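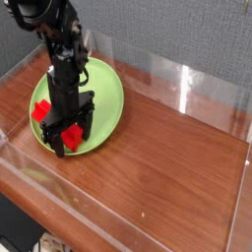 Figure 4.1 A robot arm with a two-finger gripper over a plate holding two red, plastic-looking pieces, behind clear acrylic walls.

Chapter 4
When the Arm Moves In Next Door

I spent a month at Clutau before I wrote a word of this chapter, and most of what I learned came from standing in the wrong place and getting told to move. Clutau puts together small plastic parts for other companies. When I showed up in October, the sorting room had 11 people in it and one arm, and everybody had an opinion about the arm!

My favorite opinions came from Albertina Esteves, who had been sorting by hand for almost 30 years. Before the arm, her shift went like this: tray in, pick, turn the part over, feel the edge with your thumb, tray out. She could do it while arguing about soccer. Now she sets up the plate, starts the run, and watches. When a part gets dropped or grabbed crooked, she stops the arm, fixes it, and writes it down. "My hands are bored and my eyes are tired," she told me, and I wrote that on the cover of my notebook.

So did her job get easier? I went back and forth on that one all month. Her wrists hurt less (she was very happy about that). But she also went home with headaches, and she missed the talk. You can't chat much when you're waiting for something to go wrong, and the workspace walls mean you stand where the arm needs you to stand and your friends are somewhere behind your back.

Eduardo Carrilho had the other side of it. He ran the schedule, and he loved that he could plan a run of 100 parts and pretty much know when it would end. What he hadn't planned for was training. He had put down 45 minutes per person. It took most of them a couple of days to feel okay stopping the arm without asking someone first, and I think that's worth holding on to, so we'll come back to it in Section 4.3, where we look at who gets to press stop and who gets blamed for the lost time.

We'll also visit Miettinen, a smaller shop where the workers helped pick which tasks to hand over. Their list looks very different from Clutau's, and I'd like you to guess why before you read it.

Before you go on
Think of a job you've had, paid or not. Write down every small thing you did with your hands in the first hour. Mark the ones you'd gladly give away, then the ones you'd miss. Keep the page, you'll need it for the activity at the end of Section 4.2.

4.1 What Counts as a Task?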